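Small red drum as a table centerpiece, how do I keep it from looking random?

Posted by vemeck_mom in Crafts & Table Decor, 2,373 views

I'm doing the kids' table for our spring music recital lunch and I'm so excited about it! I have a little round drum, glossy red with a white head and studs around the rim, and I want it in the middle with a tulip. The tablecloth is pale sage with a thin white grid. Two things. Do I lay the tulip across the drum or find a way to stand it up? And how do I get the wrinkles out near the back corners? I don't own an iron (I know, I know).

Fallo
Lay it across! One long-stemmed tulip on a white drumhead is gorgeous, and you get the green of the leaves against that sage. Let the stem hang well past the rim, don't trim it short. Cut it as late as you can and wrap the end in a bit of damp paper towel until people sit down, but take the towel off before it goes on the drum. A real skin head hates water and will go baggy on you. Plastic heads don't care.

For the wrinkles, hang the cloth in the bathroom while you run a hot shower, then pull the corners down by hand and let it dry flat on the table. I did 97 place settings at Windard Hall one December with no iron in the building and it came out great. With a grid print you do want to bother, because the lines bend wherever the fabric does.

brabec_bev
what Fallo said about the shower. also cheap tablecloth weights

TableForTwelve
Love this idea so much!! I'd pick up the red somewhere else too, a red-capped marker would do it, and then the kids can write their names on white paper cups and you skip place cards altogether. We bought a sleeve of 200 cups for ours and ended up with 199 left over after everyone brought water bottles, so ask the parents first. Keep the middle low so they can see each other, and expect somebody to play the drum before dessert.
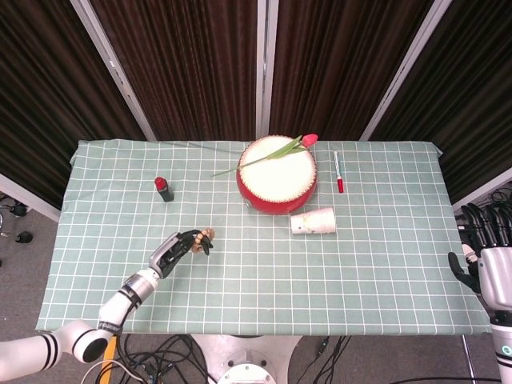
Photo: vemeck_mom, added Tuesday 4:10 pm. Member uploads remain the property of the poster.

Update from vemeck_mom: Went with the tulip lying across, bloom on the right, and I love it! Still a little wrinkling at the back corners so I'm trying the shower tonight. Thank you all!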